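Dear Tsehay,

I hope June has been kind to you all at Standton. I've been meaning to sit down and write this properly, and now that the planner is finally behaving itself for more than an afternoon at a stretch, I have a bit of good news to put in it.

When we last wrote, Mamo (our grasp planning package, for anyone on your side who is new to the project) could work from a clear tabletop and very little else. Most of this period went into boxes. Inside a box the walls get in the way of the wrist, soft things lean on hard things, and the perception side has to decide where one object stops and the next begins before the planner can do anything sensible at all.
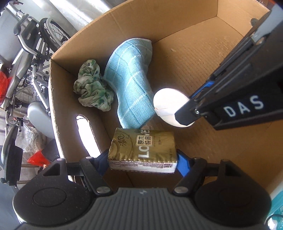 Costel Stanciu
Software Lead, Plerkier

The gold tissue packet has become a bit of an old friend. Its wrapping throws bright little highlights that our depth filter used to read as holes, and a light blue waffle-textured cloth touching one edge was enough to make the segmenter merge the two into a single lump. We rewrote the merging step so that it looks at texture as well as depth, and we now train it on 700 labeled box views. Merged objects have become a good deal rarer, though the scrunchie still gives us trouble when its folds lie up against the cardboard.

On the control side, we have moved both grippers onto one shared schedule. Each used to plan on its own and then wait politely for the other, sometimes forever! The new scheduler, which we call Summont, lets one hold an item while the other approaches its neighbor, and it replans if the gap between them gets too tight. It took us four tries to get the timing right, and I'm very grateful for your patience while we did.

We are running behind on the replay tool. Seven of the nine planned log viewers are finished, and the remaining two (contact force and planner cost) need the new log format, so I would like to move them into the next period if you're agreeable. The budget isn't affected.

Next up are shiny and rounded objects, and a proper write-up of the merging step that your own engineers can follow. I'd also love to set up a call, any morning after 9 suits us.

With warm thanks,
Costel

Plerkier | Contact the Mamo project team | © Plerkier, all rights reserved | Back to top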